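Departments > Hospitality and Service Management > Module Handouts > Unit 4

Overview | Reading List | Handouts | Assessment | Contact Tutor

Unit 4: Guest Communication and the Front Office

Module leader: Lutfa Weerakoon

Purpose of this handout

This handout supports the second lecture of the unit. Students should read it before the seminar and bring it with them. The lecture deals with how requests from guests reach the front office, how they are recorded, and how the hotel shows that each one has been answered.

4.1 Channels of contact

A guest may contact the front office in person, by room telephone, by message or through a third party such as a travel agent. Each channel places different demands on staff. A request made at the desk can be made clear on the spot. A request made by telephone depends on the voice alone, and the person taking the call must repeat the main points back to the guest before the call ends.

The room telephone remains in use in many smaller hotels. It needs no password and no account, and it can be used by guests who do not carry a mobile telephone. Its place in the room should be considered with care - a guest who is unwell should be able to reach it from the bed. 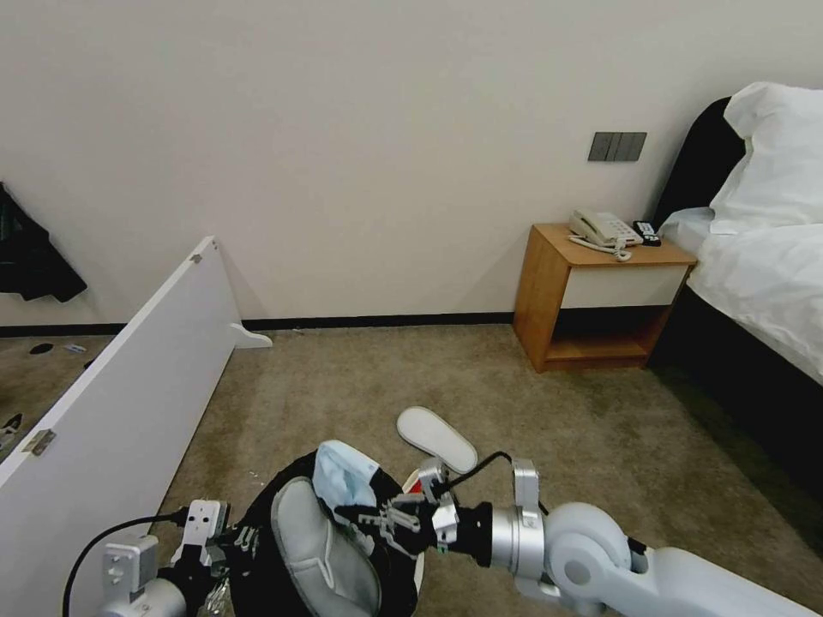 Calls from rooms should be answered with the name of the department and the name of the member of staff. Where a call must be passed on, the guest should be told to whom it is being passed and should not be asked to explain the matter again.

4.2 Recording requests

Every request is to be entered in the log at the time it is received. The entry should give the room, the time, the nature of the request and the initials of the person responsible. Verbal handover between shifts does not replace the written entry.

Case material: the Flemholm

The Flemholm is a hotel of 49 rooms owned by the Lenlow group. Prasanna Jayawardena, then front office manager, reviewed the log for February and found that seven requests had no closing entry. All had been received shortly before the evening change of shift. The hotel moved the handover to a quieter part of the day and now requires both supervisors to sign the log.

Seminar preparation

Prepare a short note on how the log at the Flemholm might be checked by night staff. Refer to Bhattacharjee, chapter 2, on shared responsibility between shifts.

Contact the module office | © Clutum College | Back to top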